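Grenidine Household Objects – README

Grenidine is a set of pictures of ordinary household things lying in a gray bin. The object list has 57 entries and the release has 618 pictures. A first batch of 700 was cut down after we threw out duplicates and blurry shots.

What the set is good for

Naming common objects when they are tipped over, leaning or seen from an odd side. We would be careful about claiming more. The previous list, Modise, called itself a picture of "everyday life at home", and we doubt any pile of bottles and brushes deserves that.

The things were bought by the Pirkeck group, mostly from one discount store, so the choice says a lot about that store's shelves. Bathroom and toy items are plentiful. Kitchen items are thin. 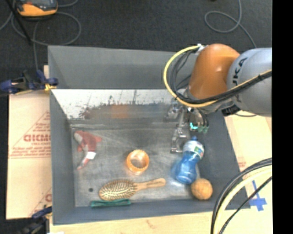 Sample from the set: bottle, ball, cup and hairbrush in the bin.

Labels

Each object gets one plain name. Some names are weaker than they look. "Cup" covers anything open at the top that might hold a drink, including the orange ring-shaped one in the sample, and two of our labelers never agreed on it. "Bottle" says nothing about contents. "Ball" makes no promise about what it is made of. The hairbrush is wooden and labeled "hairbrush", and it has caused no arguments so far.

Known problems

Entry 6 on the list was renamed in October and older label files still carry the old name. The Lalidix converter drops entries with a hyphen – check your totals after using it. Small things lying against larger ones are sometimes missing from the labels.

Scores above the Modise results should be treated with suspicion until someone repeats them on objects from a different store.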